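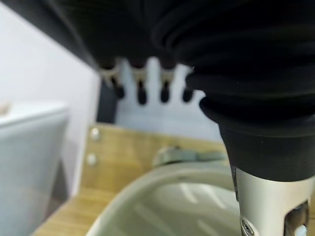 4.2 Self-occlusion masking in the wrist view

The policy takes its main input from the wrist camera, and much of that input is the robot itself. A fixed mask works well for rigid grippers, where the hand keeps its place in the picture. It works badly for our arm, whose sleeve folds and stretches as the joints move. We therefore predict the mask at every control step from joint angles and the current image.

The predictor, Usatent, has 2 stages. The first projects a coarse model of the hand and forearm into the camera using the calibrated wrist transform. The second refines the outline with a small convolutional network. Sleeve folds are not modelled in the first stage – the network has to recover them from shading alone.

We trained the second stage on 2887 hand-labelled images and held out 499 for testing. Labels follow the protocol of Huerta's earlier sink and worktop study at the Ibarra site, with one change: metal parts of the wrist are given their own class. Azucena Huerta checked all held-out labels.

Figure 3 shows a typical hard case. The fingertips hang into view against a pale wall and are easily separated from it, but they are blurred, and the dark panel behind the leftmost one has nearly the same brightness. The metal wrist section hides part of the basin, so the planner must complete the rim from what remains visible. Errors of the second kind matter more, as a rim placed too low lets the planner accept paths that touch it.

Masked pixels are passed to the planner, Jarnunance, as unknown space. Treating them as free space gave shorter paths but unsafe ones, and we dropped that setting after 203 trials in February. Where the mask and the depth estimate disagree, the planner keeps the larger region – a cautious choice that costs some reach near the basin. The effect on grasp planning is examined in Section 4.3, with Ukasent as the baseline.

Figure 3. Wrist camera view over a wooden surface with an inset basin, before masking.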